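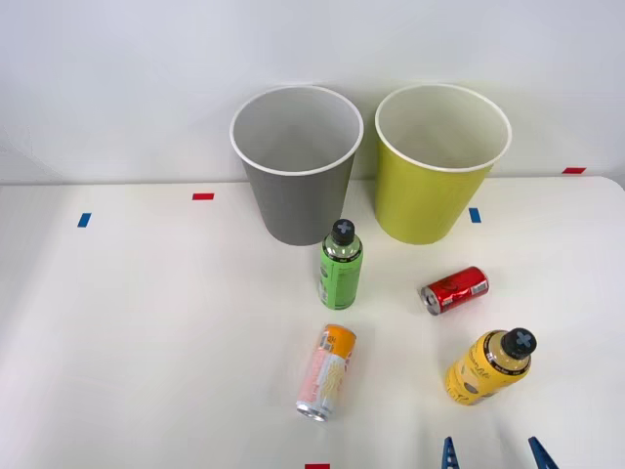

Droltgate should drop the paper cup fee

The city of Droltgate has charged an extra 18 cents for a paper cup since last November. I supported the fee when it was proposed. I no longer do, and I think the council should replace it with a deposit system when the rule comes up for review.

The case for the fee was simple. Most paper cups have a thin plastic lining, the local mill won't take them, and they end up in the landfill. If people had to pay a little more for each one, they would start carrying their own. That sounded right to me. I own two travel mugs and I use one of them most days.

What I had not thought about was how small the charge would feel next to the price of the drink. When a coffee costs what it costs now, another 18 cents disappears into the total. At Tona, the coffee shop on my way to work, the fee is printed on the receipt in the same gray type as the sales tax. I doubt many customers read that far down.

The owners of Tona kept track. In the month before the fee they went through 1,152 paper cups. In the same month a year later they went through 959. That is a drop, and I don't want to pretend it isn't. But they also closed an hour earlier each evening for most of that second month, and they think the shorter day explains a good part of it. Hajdu, the bakery across the street, says its cup orders have not changed.

Meanwhile the shops carry the cost of collecting the money. They had to reprogram their registers, file a separate form every quarter, and explain the charge to anyone who asked. A large chain can hand that work to an office somewhere. A shop with two people behind the counter does it after closing.

A deposit would ask for more money up front and give it back. You would pay a dollar for a sturdy cup, return it to any shop in the program, and get your dollar. People notice a dollar. They notice it even more when it is still theirs and sitting in the back seat of the car. Bottle deposits have worked this way for decades, and few people find them confusing.

The usual objection is washing. Small shops don't have the space or the dishwashers, and that is true. The city could pay for a shared washing service out of the fee money already collected. Burketti, which cleans linens and dishes for restaurants in the county, has offered to run a trial with 1,000 cups if the council covers pickup. I would like to see that offer accepted before the review, so there is something to look at besides opinions, mine included.

Some cups would be lost. Some would end up in kitchen cabinets, next to the stadium cups everyone already has. I can live with that. A cup in a cabinet is at least getting used now and then, and the deposit on it pays for the next one.

I also think paper cups should stay on the shelf for people who need them. Someone catching a bus out of town can't be expected to bring a cup back by evening. Charge for those if the council insists, but put the price on the menu board where people can see it before they order.

The council takes written comments at the clerk's office until 5 p.m. on the last working day of the month. Mine is already in.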